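Ticket 1602: Tray liner lifts at the edges and slides when tray is tilted 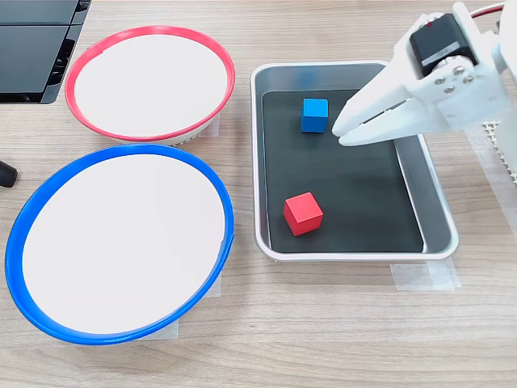 Posted by: Workshop Support, Otholm site | Updated 26th February | 4 min read

Print this page | E-mail this page

Status: Resolved, monitoring
Category: Bench equipment / trays and liners
Item: Metal tray, rolled rim, with dark flat liner
Location: Sorting bench, room 42

Summary

The liner in the metal tray does not stay flat. Two corners lift after the tray has been washed, and the liner moves towards the low side when the tray is carried at an angle. Coloured cubes placed near the edge end up partly underneath it. The reporter asked for a replacement tray. The tray was found to be sound and was not replaced.

Reported symptoms

1. Liner corners curl upwards after washing.
2. Liner slides when the tray is tilted.
3. Small parts catch under the liner edge.
4. Tray rattles on the bench when the liner is out.

Initial checks

The tray was emptied and placed on the wood-grain bench top. It did not rock when pressed at each corner in turn, so a bent base was ruled out. The rim was run through a dry cloth with no snags. The rattle in symptom 4 was reproduced only with a single part loose on the bare metal, and it comes from the part, not the tray. No further action on symptom 4.

The liner was put back and checked for size. It is cut with straight edges and the tray has rounded corners and sloping walls, so a strip of bare metal shows along the sides. This is normal. The liner is meant to lie on the base only. If it is cut large enough to reach the walls it rides up the slope and the corners lift, which is the usual cause of symptom 1 on this type of tray.

With the red and blue cubes on it, the liner lay flat. The cubes were not heavy enough to hold down a curled corner when one was bent up by hand, so the load makes no useful difference either way.

Log

Entry 1. Liner removed and inspected. Underside had a film of washing-up liquid. Rinsed in plain water and left to dry on a rack. Refitted. Slid at a slight tilt, though later than before.

Entry 2. Base of tray cleaned. The residue was heaviest in the curve between base and wall, where a flat sponge does not reach. Used a soft brush. Refitted liner. No slide at the same tilt.

Entry 3. Corners still lifting. Liner compared with the paper template kept in the Costache folder. One long side was oversize and touching the start of the slope. Trimmed with a straight edge and knife. Corners lay flat.

Entry 4. Washed tray and liner separately, as a test. Liner dried standing on its edge by mistake and took a curve. Laid face down under a flat board overnight. Curve gone by morning.

Entry 5. Repeat wash, liner dried flat. No lift. Returned to bench.

Cause

Two faults, both minor. The liner was slightly oversize on one side, and detergent residue between liner and base let it move. The drying method made the first fault worse.

The liner was cut from the Kastier sheet stock ordered in November (order line 409). Other liners from the same sheet were checked against the template and were within size. The oversize piece appears to be a cutting error at our end and no claim has been raised with the supplier.

Fix

- Take the liner out before washing. Do not wash it in place.
- Rinse both parts until the water runs clear.
- Brush the curve between base and wall.
- Dry the liner flat, never on its edge.
- Refit only when both parts are dry.
- Check for bare metal on all sides. If the liner touches a wall, trim it.

Do not glue the liner down. Glue was tried on an older tray under the Prolteck job and the liner could not be removed for cleaning. Double-sided tape is also not advised - it traps grit and leaves a raised line under the parts.

Notes on placement

The round containers on the left of the bench can stay where they are. They do not touch the tray and had no part in the fault. Keep the tray far enough in from the bench edge that it can be lifted level with both hands. Most of the sliding was reported when the tray was picked up by one end.

Follow-up

Reporter has been asked to reopen this ticket if the corners lift again. Quote the ticket number and say whether the liner was washed in or out of the tray. If the template goes missing, a new one can be traced from the base of any tray of the same pattern - trace the flat part only, not the rim.

Related: bench wiping schedule; liner template, revision 2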